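Home – Community Help – Buildings and Grounds

Maintaining the stone strip and sett edging beside a rendered building

Question
Posted by Halldóra Bach
Status: Answered

I am responsible for the grounds at the Baldursdóttir study center. The asphalt path along the long side of the building is due for its September maintenance, and I would like advice on the strip between the wall and the path before I write the work order. 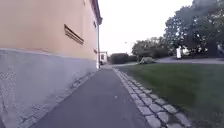

The work order must state whether the strip is to be cleaned by hand or with a pressure washer. Our contractor, Kasteck, has proposed washing the full 54 meters in one visit. There are small chipped stones and debris along the grey strip at the foot of the wall, and the plinth above it has a rough, mottled surface that I do not wish to damage. The granite setts on the lawn side would be cleaned during the same visit. Is washing acceptable for both?

The open pavement at the end of the building is included in the same contract.

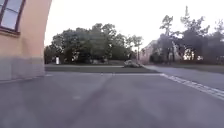
Answers (3)

Answer 1
Ravindra Khurana
Marked as accepted

I would separate the work into two items. The strip at the wall should be swept and picked over by hand. A pressure washer directed at the foot of a wall can drive water behind the render and push grit into any open joint.

The setts may be washed, provided that the operator uses a fan nozzle, works at a low angle and stays at least 10 inches from the joints. Please ask Kasteck to state in writing who will refill any joints that are washed out. Ours omitted this, and the correction was billed separately at $305.

For the open asphalt, a mechanical sweeper is sufficient. The sweeper should be kept clear of the low kerb along the grass – the brushes throw grit onto the lawn, and it later finds its way into the mower.

Answer 2
Troels Hallgrímsson

We wash everything every year and have had no trouble.

Answer 3
Sigrún Hjaltadóttir

I agree with the accepted answer regarding the wall. I would add that the work order should specify where loose stones are to be taken, as crews will otherwise leave them on the lawn. Residents should be given 14 days' notice if the path is to be closed.

Comment from Halldóra Bach
Thank you. The work order has been divided as suggested, and the joint repair clause has been added.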